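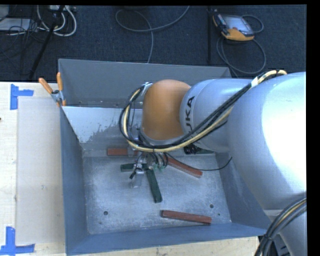
The KUKA arm over the grey bin with the wooden blocks, student project at Wundusus.

Visit to the robotics class at Wundusus, Dec 8, 2021

Our club was invited to see the automation class of Lev Chornovol. We travelled 86 kilometres by bus and arrived a little late, but the students waited for us with tea.

The project is called Canotis. The task sounds easy: the arm must take wooden blocks out of a bin, one by one. The blocks are red-brown and dark green, and when they lie close together the gripper has difficulty to find a good place to hold. Junhao Qiu, who is in the second year, explained to us how his group chooses the point for each grasp. They have made almost 700 attempts during the term, and he told us that 85 per cent of the last series were good. I asked what happens with the others. Mostly the block turns and slips away, he said.

I also liked the blue tape on the table. Our own team at Rirau always loses time with such marks, and we should copy this.

After the demonstration we had 40 minutes for questions – too short for our younger members, who wanted to know everything about the programming. Mr Chornovol gave us the task sheets to take home. Wan, our smaller robot, will try the same exercise before the end of December.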